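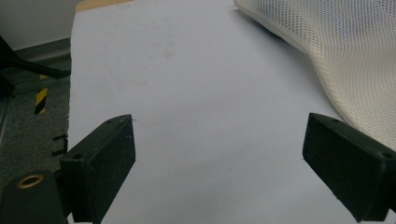

Open day: notes from the gripper table

December 18, 2020
Posted by Nesrin Kurtuluş

Visitors came in two groups, the Grakolitz people first and then the students from Dindix. Same demo for both. I talked, Coşkun ran the laptop, and we swapped after lunch when my voice went.

The hand-held gripper went down better than the arm. People want to hold it. We let anyone try who asked, and most of them squeezed far too hard at first. Telling them to watch the gap between the two black fingers helped more than anything I said about force. Next time I'd start with that.

Fabric is still the awkward part. The white mesh is soft and bunches into a fold, and on the pale sheet it is hard to pick out its edge on the monitor. One of the Dindix students asked why we don't use a darker sheet. Fair question. I said we'd try it, so somebody needs to order one. The present sheet has faint smudges and the left edge is getting ragged anyway.

Logging: 123 takes saved over the day, 63 of them before lunch. Takes 1 and 2 are me checking the trigger, please leave them out. Clono crashed once in the afternoon and we lost whatever was open at the time. Restarted it and carried on. I have not looked at the log yet.

Floor: the black and yellow tape did its job for the first group. The second group was bigger and drifted over it whenever the arm moved. I had to stop the arm and ask them to step back. For June we should put a person there and not count on tape.

Questions I couldn't answer properly:
- how long the fingers last before they need printing again
- whether the same fingers would work on knitted stuff
- what the whole hand-held unit costs (I said under 200 for parts, Coşkun thinks that is low, need to check)

Grakolitz want a copy of the slides. Coşkun to send on Monday, without the last page.

Contact: Nesrin Kurtuluş, workshop desk | © 2020 | Back to top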